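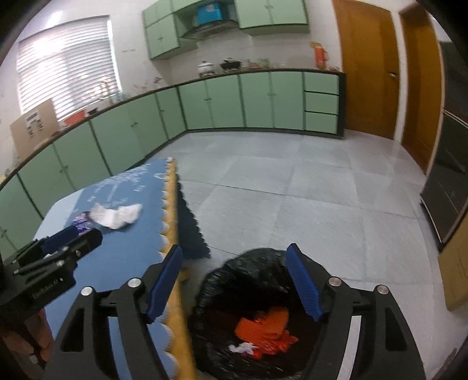
¿Puede una máquina recoger la cocina después de comer?

Puede hacer trozos de la tarea, despacio y con alguien cerca. Toda seguida, de la mesa puesta a la encimera despejada, todavía la hace mejor cualquier persona con prisa por echarse la siesta.

Dicho esto, vendemos una pinza.

Pinza manual Holov
Referencia: Gilarik 77
Precio: 3000 € (IVA y portes aparte)
Disponibilidad: bajo pedido, plazo de entrega de 60 días

Qué es

Una herramienta de mano con dos mandíbulas y cámara, pensada para grabar tareas domésticas y de taller tal como las hace una persona. Usted coge la pinza, hace la faena y se lleva las grabaciones. Con ellas, su equipo entrena después el brazo que tenga en el laboratorio. La Holov no anda, no decide y no friega. Si esperaba un mayordomo, el departamento de mayordomos está en la página de Clollau, donde desde hace tiempo pone «próximamente».

Para qué tareas la recomendamos

Tirar a la basura envoltorios, servilletas y papel arrugado. Es la tarea con la que empieza casi todo el mundo y la que peor fama tiene entre quienes no la han probado. Un papel de cocina hecho una bola no tiene dos veces la misma forma, pesa poco y se queda pegado al dedo con una lealtad que ya quisieran otros. Y la bolsa del cubo se arruga y cede, así que el borde nunca está donde estaba.

Recoger piezas de un banco de trabajo y dejarlas en su bandeja. Aquí las máquinas van bastante mejor, sobre todo si la bandeja no se mueve y a nadie le da por dejar el café encima.

Abrir cajones y armarios con pomo. Los pomos pequeños y redondos exigen paciencia. Los tiradores de barra, mucha menos.

Para qué tareas no la recomendamos

Cambiar la bolsa de la basura. Hemos visto vídeos muy bonitos de otros fabricantes y en todos hay un corte justo antes de separar los dos lados de la bolsa nueva.

Doblar una sábana bajera. Tampoco sabemos hacerlo nosotros.

Cualquier cosa con agua corriendo. La herramienta no es estanca, la garantía tampoco.

Lo que ha dicho quien la usa

«Compré la pinza para demostrarle a mi jefe que un robot podía limpiar la mesa del comedor de la empresa. En junio conseguimos que tirase los envoltorios al cubo con bastante soltura. Luego cambiamos el cubo de lado y hubo que volver a grabar. El jefe sigue limpiando la mesa con la mano, pero ahora mira al robot con respeto.»
Hélène Boychuk, taller de automatización Matić

Le preguntamos a la señora Boychuk si podíamos quitar la parte del cubo. Dijo que no.

Contenido de la caja

Pinza con mandíbulas montadas
Juego de almohadillas de repuesto
Soporte de cámara
Cable de carga
Llave para los pivotes (guárdela bien, es de una medida que no tiene nadie)
Manual en español, francés y una traducción al inglés que estamos revisando

Consejos antes de la primera grabación

Deje la cocina como está. Los clientes que ordenan antes de grabar obtienen un robot que trabaja de maravilla en cocinas ordenadas, y esas no lo necesitan. Los tarros amontonados y las cajas por medio sirven.

Grabe a distintas horas. Una persiana abierta o cerrada cambia el brillo del suelo y de los plásticos, y lo que por la mañana era un envoltorio por la tarde es un reflejo.

Repita la misma tarea con objetos distintos y también con los fallos incluidos. Si se le cae el papel fuera del cubo, recójalo con la pinza y siga. No lo empuje con el pie. Se nota en los datos.

Descanse la muñeca.

Preguntas que llegan al correo

¿Sirve para zurdos?
Sí, el agarre es simétrico.

¿Y si mi robot es de otra marca?
Se suministran piezas adaptadoras para 5 modelos. La lista se pide a ventas, cambia a menudo y no siempre a mejor.

¿Cuándo habrá un robot que haga todo esto solo en mi casa?
No lo sabemos. Desconfíe de la ficha de producto que le dé una fecha.

¿Se puede devolver?
Dentro del plazo legal, limpia y con la llave de los pivotes. Las almohadillas con restos de mermelada se cobran.

Condiciones y precio actualizados el 27 de julio de 2021. Recambios y accesorios Gilarik, en el apartado de repuestos.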